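1/ Notes on the Tamihana indoor archery round, Ordale hall, January 12, 2024. Distance 30 m, 200 archers entered, mixed divisions.

2/ Scoring is cumulative. Ties go to the count of tens, then inner tens. Shoot-off only for first place. 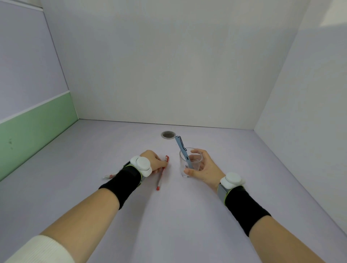

3/ Cut after the first session: 68 archers go through. Compound and recurve are ranked separately. Barebow has no cut.

4/ Hervé Lefèvre (Brordale) is on target 9, second detail. He switched to heavier limbs in the fall. Grouping is tighter, still left of center.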